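Millet – episodios simulados de recogida de bandejas, versión 7

Mantenimiento: Tipene Ruddock, equipo de automatización de Vekcombe
Última revisión: viernes, 10 de enero de 2020
Idioma de las anotaciones: español

Qué contiene

Millet reúne 3,000 episodios generados en simulación con dos brazos robóticos sobre una superficie de madera. Los objetos son los que más vuelven en las bandejas del comedor de Vekcombe: latas, platos, piezas de fruta o verdura y tablas de servir. Los episodios se generaron con Orka, nuestro simulador interno, y se usan para entrenar el controlador de la estación de recogida.

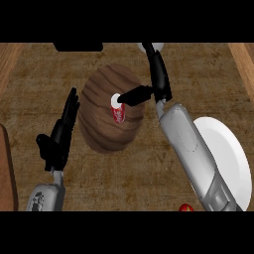
Cada episodio lleva una instrucción escrita, las posiciones articulares de los dos brazos y el resultado (completado, parcial o fallido). Las instrucciones las redactó el personal del comedor con sus propias palabras. No se han corregido, de modo que la misma tarea puede aparecer como «pasa la lata al plato» o «quita eso de la tabla».

Para qué se usa

La estación Stonar entró en pruebas en agosto y atiende una de las dos líneas de recogida. Separa lo que queda en la bandeja y lo agrupa antes del lavado. Las otras tareas de la línea – raspar restos, revisar cubiertos, cargar el túnel – siguen siendo manuales.

Cambios en el puesto de trabajo

En el turno de mediodía había cuatro personas en recogida y ahora hay tres. La cuarta pasó a preparación, con el mismo contrato y el mismo horario. Quien supervisa la estación recibe una formación de 7 horas y puede pararla en cualquier momento sin pedir permiso al encargado.

Las quejas recogidas hasta ahora son dos. La primera es el ritmo: cuando el brazo se detiene, las bandejas se acumulan y hay que vaciarlas a mano con prisa. La segunda es que supervisar cansa de otra manera, y varias personas han pedido rotar cada 44 minutos en lugar de cada 70. La rotación corta está en prueba.
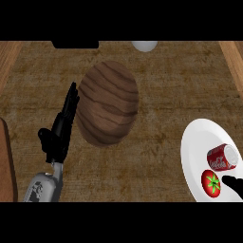 Los episodios fallidos se conservan en el conjunto. Al principio los borrábamos, y el controlador repetía los mismos errores con las latas tumbadas.

Limitaciones

– No hay líquidos, restos de comida ni servilletas.
– No aparecen personas. El conjunto no sirve para evaluar la seguridad cuando alguien trabaja al lado de la estación.
– La iluminación varía poco entre episodios.
– Las etiquetas de «parcial» dependen de quién anotó. Conviene revisarlas antes de calcular tasas de éxito.

Uso permitido

Investigación y formación interna. No debe emplearse para medir el rendimiento de los trabajadores ni para fijar objetivos por turno; así quedó acordado con la plantilla antes de instalar la estación.

Los errores de anotación se comunican a Tipene Ruddock, indicando el número de episodio y la versión.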